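製品情報 > 手先視覚 > 研究機関向け > Citum
読了時間:14分

Citum(シタム) 手首カメラのための自己像分離キット

ロボットの手首に小さなカメラを付けて、しばらく動かしてみたことのある方なら、たぶん同じところで一度は手が止まったのではないかと思います。映っているものの半分近くが、自分の手なのです。指が映り、カバーが映り、姿勢によっては反対側の腕や胴の外装まで入ってきて、肝心の対象物は残りのすき間にちらりと見えるだけ。しかも手首はよく動きますから、そのすき間もたいていぶれています。

Citumは、そういう映像から「自分の体」と「それ以外」を分けるための、学習手法と小型カメラモジュールをひとまとめにした研究用キットです。開発と販売はVukel、実験と評価は同社のPlakevholm実験室が受け持っています。もともとはBianchiniという社内の研究プロジェクトで、布やじゃばらのカバーを着けたロボットの手先映像をなんとか使えるようにしたい、という少々地味な動機から始まりました。地味ではあるのですが、やってみるとこれがなかなか奥が深く、気がつけば実験室の机がひとつ増え、二つ増え、とうとう製品のページを書くところまで来てしまいました。長めのページになりますので、どうぞお茶でも用意してお読みください。

どんな困りごとのためのものか

自分の体を映像から取り除くだけなら、昔からよい方法があります。関節角度を読み、ロボットの三次元モデルを同じ姿勢に置き、カメラの位置から描き直して、重なったところを塗りつぶすやり方です。硬い外装だけのロボットで、カメラの取り付けがきちんと校正されていれば、いまでも十分に働きますし、Plakevholmでも比較の相手としてずっとお世話になっています。

ところが、カバーを着せたとたんに話が変わります。布は、同じ関節角度でも毎回少しずつ違う形に寄ります。曲げてから伸ばした場合と、ひねってから伸ばした場合とでは、しわの出る場所が違いますし、長く使えば生地も伸びてきます。三次元モデルにしわは入っていません。入れようとした時期もあり、布のシミュレーションと何週間か格闘したのですが、あれは楽しかったけれど実用には遠かった、というのが実験室の記録に残っている感想です。

それからもうひとつ、色の問題があります。カバーも指先も黒いことが多く、暗い部品どうしが重なると、どこまでが指でどこからがカバーなのか、画像だけでは境目が消えてしまいます。人が見ればなんとなく分かるのですが、「なんとなく」の部分を学習器に伝えるのがなかなか骨でした。

手法のあらまし

Citumの考え方は、思い切って短く言えば「動きの説明がつくものは自分」です。手首が動くと、床や椅子や壁は手首の運動から計算できる流れ方で画像の中を流れます。手首カメラに固定された部品はほとんど流れません。指は、指の関節が動いた分だけ動きます。そしてカバーは、そのどちらともつかない、少し遅れてついてくるような動き方をします。この「少し遅れてついてくる」を、体の側の動きとして学習に取り込んだところが、Bianchiniで一番時間をかけた部分でした。

処理は三つの段に分かれています。

はじめの段では、関節角度と手首の速度から、背景ならこう流れるはずだという予測を作ります。実際の流れと合わない画素に印を付けていくわけですが、ここではまだ大ざっぱで、光の反射した床などにも印が付きます。

次の段では、印の付いた領域を関節の動きと突き合わせます。指の関節を動かしたときに変わる領域は指の候補、手首をひねったあとに遅れて変わる領域はカバーの候補、という具合に振り分けます。遅れの長さは生地によってずいぶん違うので、固定の値を持たせず、導入のときにお手元のロボットで測っていただく形にしました。

最後の段で、候補の領域を教師として、一枚の画像だけから自己像を当てる小さなネットワークを学習します。使うときに動くのはこのネットワークだけです。動きの情報は学習のときに使い切ってしまうので、ロボットが止まっていても分離ができます。ここは初期の版で一番ご要望の多かったところで、止まると何も分からなくなるのでは困るというお声を、ほんとうにたくさんいただきました。

出力は、画素ごとに「指」「カバーと外装」「環境」の重みです。白黒のマスクにしてしまわず重みのまま渡しているのは、ぶれた指先の縁のように、どちらとも言い切れない場所が手首カメラには山ほどあるからです。下流の学習器には、その言い切れなさごと受け取ってもらったほうが成績がよかったのです。

手首カメラの眺め

実験室で普段から相手にしている映像を、二枚続けて載せておきます。椅子のまわりのような、奥行きの違うものが狭いところに集まった場所は、分離の練習台としてたいへんよくできています。
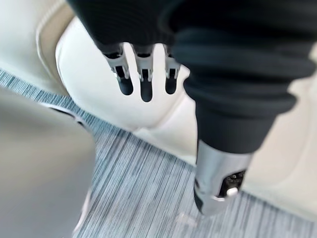
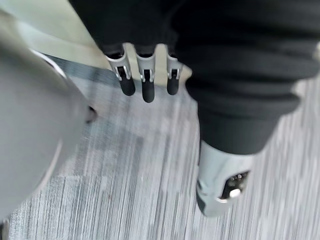

手首側の小型カメラによる二枚。どちらも3本の指が上から下がり、黒いカバーと筋模様のカーペットが入る。クリーム色の張り地は一枚目。

こうした映像で手法がつまずきやすいのは、二枚とも左側に大きく入っている灰色の丸みのある面のようなものです。近くて、なめらかで、模様がありません。模様がない面は流れが計算しづらく、自分の体の一部なのか、すぐそばにある家具なのかを画像の動きだけで決めるのは、いまのCitumにとっても易しくありません。重みが中途半端な値のまま残ることがあり、わたしたちはそれを「保留」と呼んで、無理に決めさせないことにしています。

反対に、カーペットの細かい筋は大の味方です。筋があると流れがよく取れるので、はじめの段の予測がぐっと安定します。実験室に見学に来られた方が、床が柄物なのは何か意味があるのですかと尋ねてくださることがあるのですが、筋模様の床は練習の前半に、無地の床は後半に使うとうまくいきます、とお答えしています。

評価の結果

Plakevholmでは、同じ型の手とカバーの組み合わせで1,917件の短い動作を記録し、そのうち856件を学習にはいっさい使わず、評価専用に取り分けました。取り分けるときは動作ごとに分けるだけで済ませず、撮影場所も重ならないようにしています。同じ床、同じ椅子が学習と評価の両方に入っていると、数字はきれいになるのですが、よそのお部屋に持っていったときにがっかりすることになりますから。

比較したのは、三次元モデルを描き直す従来のやり方、人が塗ったマスクで普通に学習したネットワーク、それにCitumです。

指については、従来のやり方とCitumのあいだに大きな差は出ませんでした。校正がしっかりしている限り、硬い部品の輪郭は三次元モデルのほうがむしろ鋭く出ます。これは正直に書いておきたいところで、カバーを使わないロボットをお持ちなら、Citumを急いで入れていただく理由はあまりないかもしれません。

差が開いたのはカバーです。従来のやり方では、しわがふくらんだ側で取りこぼしが出て、へこんだ側で背景を余分に消してしまいます。人手のマスクで学習したネットワークは、塗った枚数が少ないうちは見慣れないしわに弱く、枚数を増やすと追いついてきます。Citumは、人手のマスクを一枚も使わない条件で、200枚以上を塗って学習したネットワークと同じ水準に届きました。塗る作業をしたことのある方なら、この枚数の重さを分かっていただけるのではないでしょうか。しわの縁を一枚一枚なぞっていくのは、午前中いっぱいやると午後は何も考えたくなくなる、そういう種類の仕事です。

もう一つ、少し意外だった結果があります。分離の重みを下流の把持学習に渡したとき、自己像を完全に消した場合よりも、指だけを残した場合のほうが成績が安定しました。手先の学習では、指と対象物の位置関係そのものが手がかりになっているようなのです。考えてみればもっともで、人も自分の指先を見ながら物をつまみます。現在の標準設定では、指を残し、カバーと外装だけを薄めるようにしてあります。全部消したい方のための設定も、もちろん残してあります。

うまくいかない場合

よいことばかり書いて、届いてから困らせてしまうのは本意ではないので、苦手なものも並べておきます。

・黒いカバーが黒い物のすぐ前に来る場面。境目が画像に現れないため、重みがにじみます。照明を少し横から入れると改善することが多いです。
・鏡や磨いた金属。映り込んだ自分の手を環境として扱うことがあります。逆に、環境が自分の外装に映り込んだ部分は、外装の側にかなり正しく入ります。
・カバーを交換した直後。新品の生地は張りがあり、遅れの長さが変わります。お手数ですが、測り直しをお願いしています。
・ほかの人の手が近くに入る場面。動きの説明がつかないので環境に分類されます。動作としては設計どおりなのですが、共同作業の研究をされている方は、別の検出器と組み合わせてお使いください。
・手首がほとんど動かない作業の記録だけで学習した場合。動きが手がかりの手法ですから、材料が足りません。

最後の項目については、導入時に「ならし動作」を行っていただくことで、かなり助かるようになりました。手首をゆっくり回し、指を一本ずつ曲げ伸ばしするだけの単純な動作で、朝の準備体操のようだと実験室では呼ばれています。見ているとちょっと和みます。

キットの内容

カメラモジュール
手首の付け根、または手の甲側に付ける小型のカメラです。指先と手首の外装が同時に視野に入る向きを想定しています。取り付け金具は調整式と固定式をお選びいただけますが、研究で長く使われる場合は固定式をおすすめします。調整式は便利な反面、どなたかが親切に向きを直してくださったときに、校正が静かにずれていきます。

同期ユニット
画像と関節角度の時刻を合わせるための小さな箱です。Citumでは、この時刻合わせが思いのほか大切です。カバーの「遅れ」を測る手法なので、記録の側に遅れがあると、それもカバーのせいにされてしまいます。開発の途中で、どうしても生地の遅れが大きく出るロボットがあり、みんなで首をひねっていたところ、原因は配線の途中に入れた変換器でした。以来、この箱は必ず付属させることにしています。

学習用ソフトウェア
三つの段のすべてと、遅れの測定、ならし動作の手順、結果を重ねて見るための表示画面が入っています。途中の結果も保存されますので、一段目の予測だけを取り出して別の研究に使う、といった使い方もできます。むしろそういう使い方の報告をいただくと、実験室の者はたいへん喜びます。

実行用ソフトウェア
学習済みのネットワークを動かす部分です。制御用の計算機に同居させることも、別の計算機に置くこともできます。

評価用の手引き
Plakevholmでの記録の取り方、場所の分け方、重みの見方をまとめた冊子です。はじめは付録のつもりで書いていたのですが、書いているうちに厚くなり、いまではキットの箱の中で二番目に重いものになっています。

導入の流れ

まず、お使いのロボットとカバーの種類、それに手先映像の短い記録をお送りいただきます。映像はぶれていても、暗くても構いません。むしろ普段どおりのものが助かります。きれいに撮り直していただいた映像で確かめると、本番との差が見えなくなってしまいます。

お送りいただいた記録で一段目の予測を試し、床や背景の流れが取れるかどうかを確かめたうえで、見込みをお返事します。向いていないと思われるときは、そのとおりにお伝えします。三次元モデルのやり方で十分な場合には、その手順のほうをご案内することもあります。

キットが届いたら、モジュールの取り付け、時刻合わせ、ならし動作、遅れの測定、学習、の順に進めます。取り付けでは、カバーの裾がレンズの前に垂れてこないことを、手首を両方向に曲げきった状態で見てください。立てた姿勢では問題がなくても、下向きの作業に入ると生地が寄ってきます。裾をとめるための帯を同梱していますが、きつく締めすぎると生地のしわが不自然になるので、指が一本入るくらいのゆるさでお願いします。

学習が済んだら、評価はぜひ、学習に使っていない場所で行ってください。同じ建物の別の部屋でも結構です。床が変わるだけで、ずいぶん多くのことが見えてきます。

よくいただくご相談

手の形が違っても使えますか、というご相談が一番多いです。指の本数や配置についての決まりは手法の中に入れていませんので、関節角度が読めるものであれば試していただけます。Plakevholmで評価したのは3本指の手ですから、ほかの形についてはこちらもまだ勉強中です。結果を教えていただければ、次の版の手引きに反映します。

カバーの色を変えたほうがよいでしょうか、というご相談もよくあります。明るい色にすると分離は楽になりますが、今度は照明の反射や床からの色移りが出てきます。いまお使いのものが黒なら、まずはそのままお試しください。

カメラを二台付けたいという方もいらっしゃいます。対応していますが、学習は一台ずつ別に行います。片方のカメラで作った重みをもう片方に移す仕組みは、現在Bianchiniの続きとして研究しているところで、指についてはそれらしく動き、カバーについてはまだ人様にお見せできる段階にありません。

移動しながらの作業ではどうですか、というお問い合わせには、台車や脚の動きも手首の運動に含めて計算できれば使えます、とお返事しています。足元の揺れが計測に入っていないと、床全体が動いたように見え、一段目の印が画面いっぱいに付いてしまいます。

手法だけを使いたい、カメラは手持ちのものがある、という場合は、ソフトウェアと同期ユニットの組み合わせでお分けしています。レンズの歪みの大きいカメラでは、先に歪みの補正をお願いします。

見学とお問い合わせ

Plakevholm実験室では、木曜日の午後に見学をお受けしています。お手元のカバーをお持ちいただければ、その場で遅れの測定までご一緒できます。ロボット本体は運んでいただかなくて大丈夫です。生地の端切れだけでも、伸びや戻りの具合からおおよその見当がつきますので、どうぞお気軽にポケットに入れてお越しください。

お見積もりには、ロボットの型、手の型、カバーの有無と素材、関節角度の読み出し周期をお書き添えください。周期が分からないときは、その旨だけで結構です。調べ方をご案内いたします。

Vukel 手先視覚グループ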